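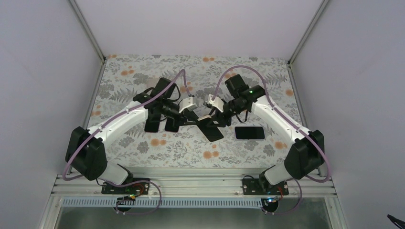
Aug 6, 2020: flat finger plates, two-arm cell

Purpose: decide whether the flat black plates stay on for the handover work or we go back to the Provari fingers. Both arms on the front rail, floral cloth left down. Test piece is thin, flat and dark. The phone stays on the cloth to the right as the second pick target.

Settings
Close speed 22 percent on both sides, hold current limit 200 mA. Same joint file for left and right, mirrored. Wrist offsets not touched.

Pinch at one end
16 tries per finger set. Flat plates: no drops, but the piece rotates in the grip whenever the left wrist rolls. Provari fingers: two drops, less rotation. The plates have more area but the faces don't close parallel. At low current they touch at the tips first. Shimmed the left bracket, no clear change.

Pick from the cloth
Worse. A plate has to get under the edge of the phone, and the cloth bunches up ahead of it. Approach angle of 66 degrees worked best of the ones tried. Anything flatter drags the cloth.

Handover
With both grippers over the middle there is very little room between the white brackets. Right side must open before left starts to back off, otherwise the linkages rub. Added a wait in the Prorar script between the two moves. Shinji Takeda wants it done on position error instead of a fixed wait. Agreed, not done yet.

Cables
The purple runs need the tall loop over each wrist. Tried a shorter loop on the left and it pulled at full roll, so put it back. Loops under the rail are still not tied.

Monitoring
Joint plots on the Vudunine display. Lag is fine for watching, too slow for stopping anything by hand.

Open
Thin rubber on the plate faces, one side only at first.
Sheikh controller on the right arm, same 16 tries.
Check left bracket screws after the next long run.

Plates stay on until the rubber has been tried.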